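The Squeak

The trouble with the gripper began in June, at step 249 of the Leka checks, where the form asks whether the jaws close "without complaint". I closed the jaws. They complained.

It was a small squeak, the kind a mouse might make on being shown its bill. The instructions from Timetti offered two boxes, Yes and No, and no box for mice. I ticked Yes, thought about it through a biscuit, and crossed it out.

I should say that I had been hired to look after the pair for the whole of Flemden, and that the whole of Flemden came to my aunt's kitchen table. Timetti had promised a workshop. The workshop was having its floor done. My aunt had a floor already, and a table, and no great respect for robotics, and she let me have the use of all three as long as I kept oil off the red top.

So I set up properly. Hands washed, pads wiped with the blue cloth, jaws opened wide and shut again, and then the spoon test, which is step 250 and comes as a relief after 249. You take a plastic spoon by the handle and hold it upright until you are bored. If it tilts, one pad is sitting proud of the other. If it drops, you have found out something else. 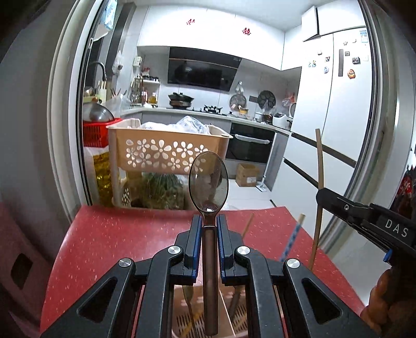
Spoon test, jaws on the handle, caddy below.

Mine tilted. I rang Kamness, where the spare parts live, and was told that tilting was a matter for Timetti. Timetti told me that squeaking was a matter for Kamness. I asked both of them about a squeak with a tilt in it and was put on hold by each in turn, to the same piece of flute music.

By the afternoon I had decided to be brave. I laid a tea towel on the draining board, put the gripper down on it and undid the round silver caps, keeping them in a saucer in the order they came off. My aunt needed the saucer. When it came back to me the caps were in the order they had been tipped into her palm.

They look identical. The manual, 402 pages and not one of them about saucers, says that they are not to be regarded as identical. I regarded them for a long time. Then I cleaned the pivots with a cotton bud, gave each a drop of oil no bigger than a full stop, and put the caps back in an order that felt right to me as a person.

It went back on the handle without a sound.

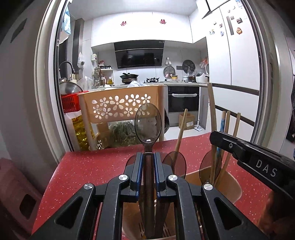
Closed on the handle again, with the other gripper at the right.

I would have stopped there, and written No Further Action in my good handwriting, but the Leka form doesn't care for people who stop there. After the spoon comes the heap. You put spoons and chopsticks down on the table any old how and bring a finger pad in among them, and you are supposed to feel whether the jaw drifts as it goes down.

My aunt took the other gripper for this part. She had not been trained. She held it as she holds the phone when it's a wrong number.

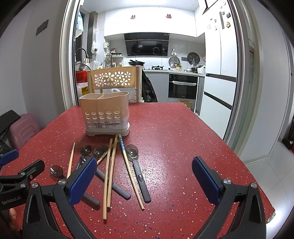
Step 263, the heap. Left pad down, right pad over bare table.

The left jaw went down like a lamb. The right one hung back a bit. I wrote "right jaw shy", crossed out "shy", wrote "late", and slackened the screw by the pad until it wasn't. Five goes at that. On the third I made it worse and had to eat something.

My aunt asked what happened if I got it wrong. I said that somewhere down the line a robot would learn to pick up spoons with a slight hesitation. She said she'd been married to that.

We put the cutlery back in its holder and I set the jaws one last time, both pads pressing evenly. Upright spoon, no tilt. I waited to be bored and was surprised to find that I wasn't.
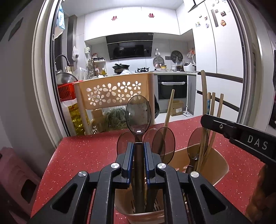 It's still squeaking, my aunt said, it's just doing it higher up, and the dog next door has gone in.

I listened. I opened the jaws and closed them. I could hear the fridge, and the flute music, which had moved into my head to live.

The form went off that evening with Yes ticked at 249. In the space for remarks I put: silent to adults. Kamness sent a new set of caps by return, each in its own little bag, numbered, and a saucer.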